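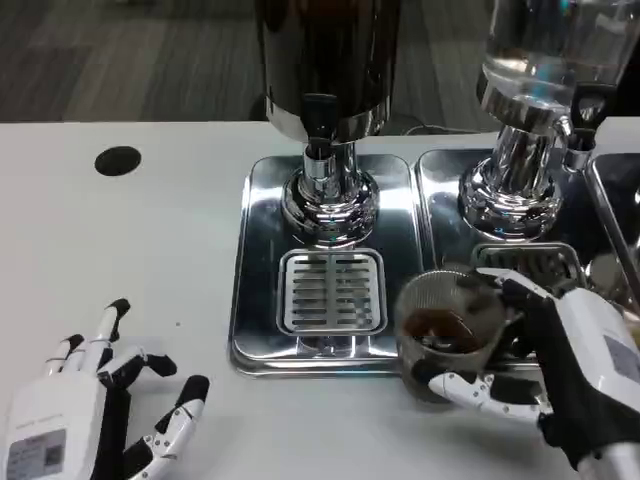 Drinks station with two-hand serving unit, Clarkton showroom.

Skilimex Two-Hand Drinks Station
Item no. 3368

The Two-Hand Drinks Station is made for canteens, hotel breakfast rooms and exhibition stands that want to serve cold drinks from normal dispensers. The hands have five fingers each and they work with the cups and taps which people use also. You do not need to buy a special machine for the drinks.

What is in the delivery:
Robot with 2 hands, left and right
Control box with cable, 4 m
White table with cable opening
Set-up at your place by a Skilimex technician
100 clear cups for the first training

Dispensers and drip trays are ordered separately. We recommend the Nigam steel series, with one tray for each dispenser, but other makes are possible if the tap can be reached from the front or the side. Please send us the height of the tap before you order.
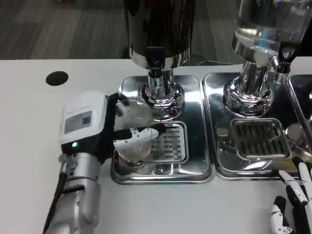
Clarkton, June 28, 2020

We opened the showroom on Sunday for visitors who wished to see the station at work before deciding. Jitendra Sandhu from our application team led the demonstration and answered questions until late in the afternoon. The dispensers stood side by side on their steel trays, as they would on a breakfast buffet, and the visitors were invited to come close to the table.

Most questions were about the grip. A thin cup needs a light hold – too much force and it bends, too little and it slips when it becomes heavier. The force is set in the Skillia software, separately for each type of cup, and you can save your own settings under a name. 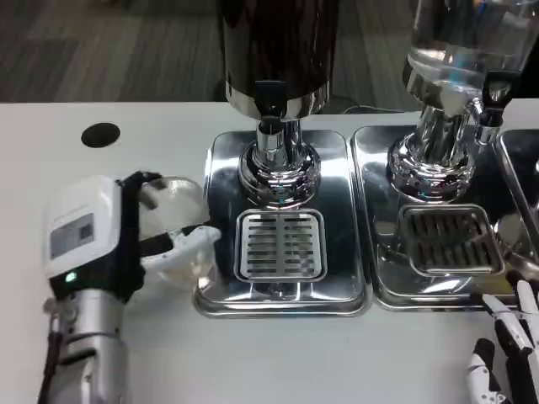 Several visitors asked also if both hands must be used. They need not be. One hand can hold the cup at the dispenser and the other can stay near the table until it has a task. For left-handed or right-handed arrangement of your counter, please tell us at the time of order, as the programme is prepared before delivery.

Cleaning: wipe the fingers with a soft damp cloth after each shift. Do not put the hands under running water. The drip grates should be emptied and washed as the dispenser maker advises.

Demonstrations by appointment – the next open day is planned for December. Price on request.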